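About Zonell

Zonell is a furniture and interiors workshop that got out of hand. We make tables, mainly. We also sell lamps, rent out our showroom for dinners and small events, and restore the occasional chair against our better judgment.

The business began with Osvaldo Furtado and a table he couldn't get down a flight of stairs. He had built it in a spare bedroom for a customer across town, and he had measured everything except the landing. Reijo Koivisto lived below and came up to complain about the noise. He stayed to hold one end. The table was sawn in half, carried out, and put back together on the sidewalk with a joint neither of them had planned, and the customer liked the joint so much that she ordered a bench with the same one. We still use it. In the catalog it is called the Figueroa joint, after the street, which sounded better than the Landing joint.

That was in 2000. We have since learned to measure landings.

The building

Our showroom is on the ground floor of a building put up in 1910 for a company that made buttons. After the buttons came a printer, then a carpet wholesaler, then several years of pigeons. When we took the lease there was a dropped ceiling through the whole place, stained the color of weak tea. Reijo pushed up one panel to look for a leak and found beams. He pushed up another panel and found more beams. By evening there was no dropped ceiling left and we had some explaining to do to the landlord.

We kept the beams and painted everything overhead white, ducts included. Opinion is divided on the ducts. Osvaldo thinks they look industrial and Reijo thinks they look like ducts.

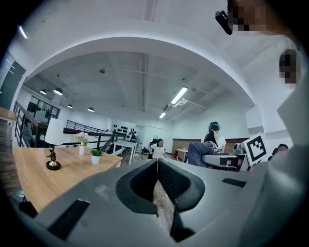 The arch was already here and we didn't touch it, apart from several coats of white paint. It marks the point where customers tend to stop and ask whether they're allowed to go farther in. You are. Please do. Sit at the tables, put your elbows on them, bring your own coffee and set it down without hunting for a coaster. If a finish can't survive you, we'd like to know before it gets to someone's kitchen.

What we make

The Distora is our dining table, in light wood, and accounts for most of what leaves the workshop. The Nostley is smaller and folds, and was designed for apartments by two men who no longer trust staircases. Both can be made to your measurements. Send us the measurements of the room, the door, the hall and anything with a corner in it.

Lamps we buy in and sell on. We tried making our own for a while, and the results are in Osvaldo's garage.

Who we are

There are 4 of us full time, plus 2 apprentices who are better at sanding than the rest of us and have started to mention it. Reijo draws and does the accounts. Osvaldo builds and does the talking. If you call and get a long silence, you've reached Reijo. He's listening.

Visiting

Ring the bell at the side entrance. The front door sticks in wet weather, and yes, we are aware that we are woodworkers.

Page last updated 16 September 2020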